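Incidencia 467 — Bolsas de regalo: el contenido sobresale de la boca
Cliente: Grostport
Abierta por: Deepika Iyer
Asignada a: Ayane Amano
Estado: en espera de confirmación

Descripción
Las bolsas de papel del surtido Padville llegan al mostrador con paquetes por encima del borde. Al apilarlas en el carro, los envoltorios rozan el asa y la etiqueta de cierre no pega. Detectado el domingo en 28 bolsas de un lote de 147.

Comprobaciones
1. Medidas de la bolsa. Coinciden con la ficha del proveedor (Jurnex). Descartado.
2. Lista de contenido. Sin cambios desde octubre. Descartado.
3. Orden de llenado. La hoja de montaje no indica qué paquete entra primero. Pendiente de corregir.

Para el punto 3 se toma como referencia la bolsa verde oscuro con asa de papel retorcido. En la boca quedan el paquete rojo a la izquierda, el amarillo de M&M's apoyado contra él y, por delante y más abajo, uno verde claro y amarillo, tapado en parte por los otros dos.
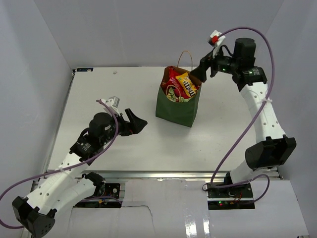

Solución provisional
— Abrir la bolsa del todo y marcar el fondo antes de llenar.
— Colocar primero los paquetes rígidos, tumbados.
— Meter los paquetes blandos de canto, con el cierre hacia abajo.
— Dejar libres 90 mm entre el contenido y el borde. Si no se llega, vaciar y repetir; no presionar desde arriba.

Seguimiento
09:40, A. Amano: añadido el orden de llenado a la hoja de montaje. Falta el visto bueno de Pillai.
11:15, D. Iyer: las 28 bolsas afectadas se rehacen hoy. El resto del lote sale sin cambios.
11:30, A. Amano: de acuerdo. La etiqueta de cierre se revisa en una incidencia aparte — el adhesivo también falla en bolsas vacías.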